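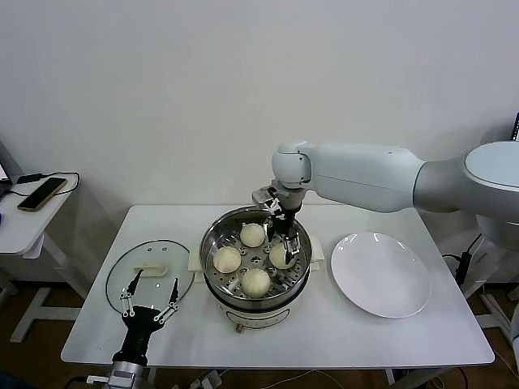

# Staff Forum: Canteen and Catering Services

## Thread: Bun transfer by robot arm at the Mabuza kitchen, and its effect on morning duties

**mabuza_kitchen_lead**
January 24, 2021

Colleagues are asked to read the following before the schedule for the spring period is issued.

The steamer station at Mabuza is to be assigned to the two-arm unit for the morning service. The unit will take steamed buns from the basket and place them on the plate to the right of the cooker. Filling, shaping and loading of the tray remain with kitchen staff, as do all cleaning duties. The present trial covers a single small cooker with four buns on the tray. The full morning requirement is 400.

Written comments are welcome in this thread.

**brosska_steam2**

I would ask that the figure of 400 be set beside the size of the cooker under trial. At Brosska we serve a similar number from stacked baskets, and the person at the steamer is also watching the water, answering the serving counter and rotating the stacks. Lifting buns is the smallest part of that position. If the position is removed from the schedule on the strength of the lifting, the remaining tasks will fall to whoever stands nearest.

**ilar_early_shift**

I support the assignment. I have worked the steamer at Ilar for 15 years and have had two burns to the forearm, both from reaching across an open basket. Any arrangement that keeps hands out of the steam should be adopted, even if it is slower at first.

**brosska_steam2**

> Any arrangement that keeps hands out of the steam should be adopted

With respect, long tongs and sleeve guards were requested in October and have not been supplied. I do not dispute the burns. I dispute the order in which remedies are being considered.

**minia_scheduling**

For clarity on hours: no reduction is entered in the draft schedule for Mabuza. There are 17 staff on the morning list and all 17 remain on it. The steamer position is retitled "station attendant" and carries the same grade.

**ilar_early_shift**

Does the attendant start at the same time? A later start would matter a great deal to those of us with children.

**minia_scheduling**

The start time is unchanged in the draft.

**mabuza_dough_table**

The shaping table should be heard on this. Buns for the tray must now be set well apart so that the gripper fingers can go down beside each one. By hand we would place them closer together. Wider spacing means more batches — and more batches means the shaping table is tied to the steamer for the whole morning. That is a change to my duties and it does not appear in the notice.

**mabuza_kitchen_lead**

The point is accepted. Spacing will be added to the list of matters to be settled before the assignment is confirmed. The request for tongs and sleeve guards has been forwarded again, for all sites.

**brosska_steam2**

Thank you. I would also ask who has the authority to stop the unit during service. At present the notice names only the kitchen lead, who is frequently in the storeroom at that hour.

**mabuza_kitchen_lead**

Any member of staff at the station may stop it. The notice will be amended to say so.

**mabuza_dough_table**

Please amend the cleaning section as well. It lists the cooker, the basket and the tray, and omits the lid.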